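Sakus, 8 June 2021

So the arms have been in at Prurnwood since February and people keep asking me if I'm out of a job. Nope! Still there, still on the 6 am start, still folding. What's changed is who does the boring bit (all that endless straightening of pillows) and what the rest of us do with our hands all day.

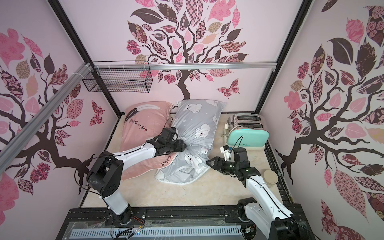
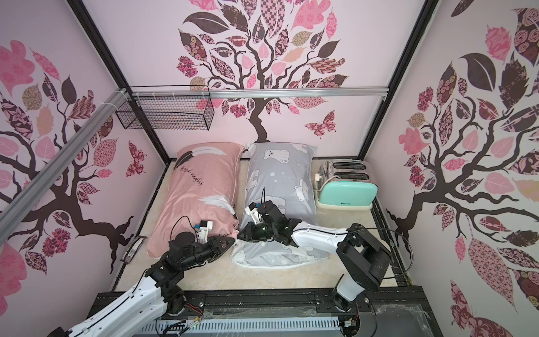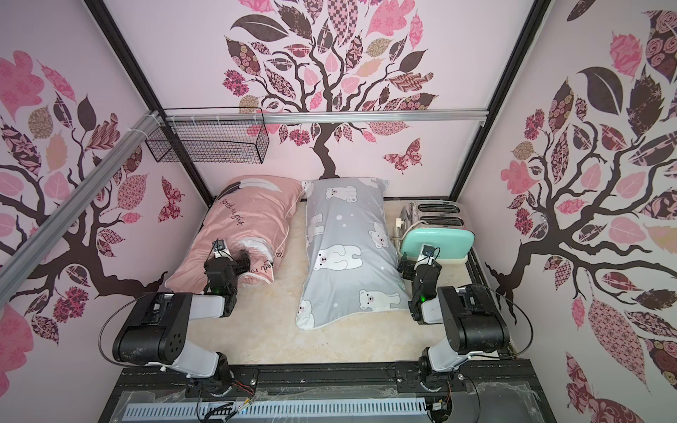 My job used to be 300 pillows a shift and a sore neck by lunch. Now I spend half of it at a screen, watching and marking down what went wrong, and I can tell you more than I ever wanted to know about fabric. The pink "good night" one and the grey one with the polar bears are my regulars, and I've grown weirdly fond of those bears. My neck is better. I do miss the yakking across the table though, it's a lot quieter with 3 of us on the floor, and the crew over at Cheetham reckon the same. Pay went up a bit, hours stayed put. We've been promised training on the programming side, so I'll let you know if that ever shows up.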